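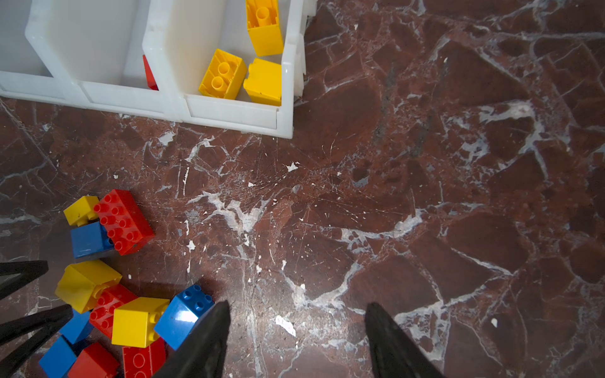 Figure 1. Large interlocking bricks and three-compartment organizer on the marble floor, Brisville site.

3.2 Materials and floor layout

The sorting task used large interlocking toy bricks in red, yellow, and blue. All were taken from the Vulcombe lot, a stock of 2,000 used bricks bought from a closing play center in Partington. Used bricks were preferred to new ones for two reasons. First, the color of a worn brick is less uniform than that of a new one, and color was the only sorting rule given. Second, the households in the June survey (Section 2) owned mostly secondhand bricks, and we wanted the material to match what people put away at home. Bricks with broken walls or missing studs were removed before the lot was divided. Bricks with scratches, scuffs, or fading were kept.

The container was a white plastic organizer with three open compartments side by side (Figure 1). The compartments have thick rounded rims and no lids. No labels were attached. The assignment of colors to compartments was fixed within a session and rotated between sessions; in the session shown, red was assigned to the middle compartment and yellow to the right one, leaving the left one for blue. Bricks were placed in the organizer singly and were not joined to one another. Participants were free to set a brick down in any position, and no attempt was made to stack or align the contents.

The floor at the Brisville site is polished marble, deep reddish-brown with a dense web of white and pale gray veins. It was not covered. A plain gray mat had been used in the pilot sessions, but participants there pulled the mat toward themselves with the bricks on it, and the starting distance between heap and container could no longer be treated as constant. On the bare floor the organizer was set down first and the bricks were tipped out beside it from a cloth bag. Where they came to rest was accepted as the starting layout. The result was usually one dense heap with a smaller group lying a little apart from it, and the two parts were treated as a single pile in the analysis.

3.3 Resting position and wear

Cartwright and Te Moana (the second and third authors) independently coded the resting position of each brick before it was picked up. Three codes were used: upright, with studs facing up; on side, with studs pointing along the floor; and inverted, with the hollow underside facing up. Bricks leaning on a neighbor were given the code closest to their actual tilt. The two coders worked from the same photographs and did not confer until a full session had been coded. Disagreements were settled by the first author.

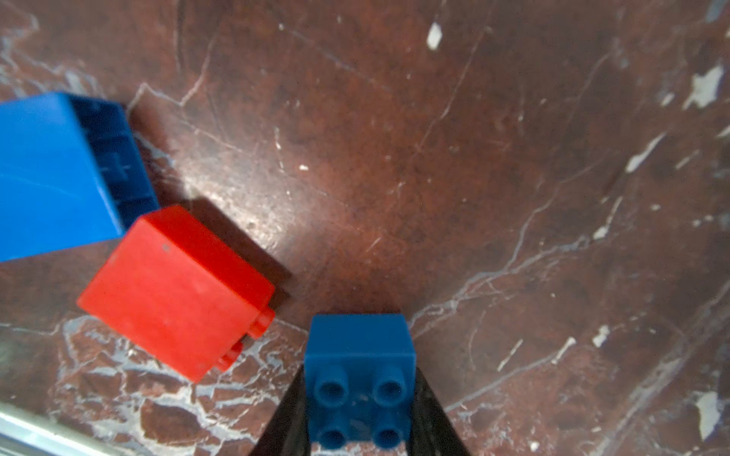

Resting position matters for sorting by color even though it does not change the color of the plastic. A brick on its side may present a broad plain face, a row of studs, or the recessed interior, and these differ in how bright they look under the same lamp. The effect was strongest for blue. In Figure 2 the large blue brick at the left shows both cases at once: the smooth face is bright and saturated, while the hollow underside next to it, with its ribs and cross-shaped molding, is a darker blue. The red brick beside it, also on its side, has a large face that is slightly worn and faded, but it remains plainly red. We therefore coded the visible part of the brick (face, studs, or interior) as a separate variable from resting position.

Wear was scored from the largest visible face only, on a three-step scale: none, light, or heavy. Light wear covers fine scratches and small scuffs that do not alter the color at arm's length. Heavy wear covers fading over more than half of the face. Specks of dirt were ignored. The scale was taken from the Dinano handling protocol with the fourth step, for cracked pieces, left out.

Each session was limited to 15 minutes and ended earlier if the pile had been cleared. The 14 sessions at Brisville gave 700 placements that could be scored for compartment, visible part, and wear. Placements in which two joined bricks were moved together were excluded, as were those in which a brick was dropped on the floor and picked up again. Compartment choice is reported in Section 4.1, and the effect of visible part in Section 4.2.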